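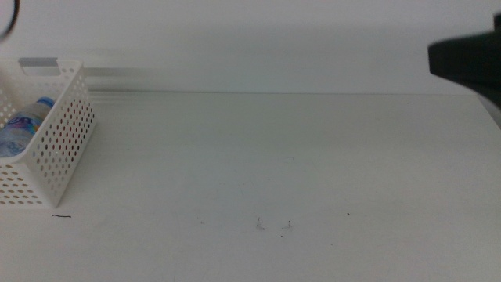
Section 4. Sorting baskets and bottles

4.1 What this section covers

This section explains how to set out the Bollex perforated basket on a work table, how to load bottles into it, and how to keep both clean. It applies to the white basket, part 717. The solid-walled bin sold under the Driketico name has its own sheet and should not be set up from these pages.

Read Section 3 (Table and wall strip) first if the table has not been leveled.

4.2 Before you start

You will need:
One basket, part 717
A soft cloth
Dish soap and warm water
A tape measure
The bottles you plan to store

4.3 Placing the basket

1. Clear the table and wipe it with a damp cloth. Dry it with a second pass. Light streaks on a white top are mostly soap residue and come off with plain water.

2. Check the underside of the basket for grit. A single grain will scratch a smooth top when the basket is pulled across it.

3. Set the basket down flat on the table, toward one side. Leave the middle open for sorting.

4. Keep the basket clear of the wall so you can get your fingers into the slot handle from either side. The slot is in the rim. If you can't close your hand through it, move the basket forward.

5. Press on each corner in turn. The basket should not rock. If it does, turn it end for end and try again before you blame the table.

NOTE: The holes in the walls are for air and drainage. Do not hang hooks or clips from them. The plastic between the holes is thin and will tear under load.

CAUTION: Always lift a loaded basket with two hands. Don't drag it by the slot handle.

4.4 Loading bottles

1. Close every cap before a bottle goes in. Turn it until it stops, then tip the bottle over the sink for a few seconds.

2. Wipe the outside of the bottle. Paper and film labels hold water along the seam, and the printing can rub off on the basket wall.

3. Lay the first bottle in at an angle, with the base low and the neck up toward the rim. A bottle at an angle is easier to grab by the neck than one lying flat on the bottom.

4. Add the others alongside it, necks pointing the same way. Stop when a cap stands higher than the rim. A basket filled past this point can't be stacked or put on the Zemetum shelf.

5. Put smaller items in last. Anything narrower than the holes will end up on the table, so use the liner (part 1227) for loose caps, pens and the like.

NOTE: Bottles up to 1000 ml fit without trouble. The 2000 ml size will go in, but only one at a time, and it leaves little room for anything else.

CAUTION: Do not store bottles that have held bleach, solvent or drain cleaner in the same basket as drinking water. This applies even if they have been rinsed.

4.5 Taking a bottle out

Hold the rim with one hand and lift the bottle by the neck, just under the cap. Don't pull on the cap itself. If the base is caught against the end wall, slide the bottle back a little to free it, then lift.

With only one bottle in the basket, the basket is light enough to skid. Keep your hand on the rim until the bottle is clear.

4.6 Cleaning

1. Empty the basket.

2. Wash it in warm water with dish soap. Use a soft brush on the holes, working from the outside in.

3. Rinse, shake, and stand it on end to drain. Water collects in the lower rows of holes - give it time.

4. Wipe the table where the basket stood before you put it back.

Do not put the basket in a dishwasher. The long walls may bow inward, and a bowed basket won't sit flat again.

4.7 Problems

Basket rocks on the table: look for grit underneath, then see Section 3 for leveling.

Water under the basket: a cap is loose, or a bottle went in wet. Take everything out and check each cap.

Color marks on the inside wall: rubbed off a label. Use a little dish soap on a cloth. Do not use scouring powder.

Split at the slot handle: stop using the basket. Replacements are ordered through Benmoussa with the order form in Section 9.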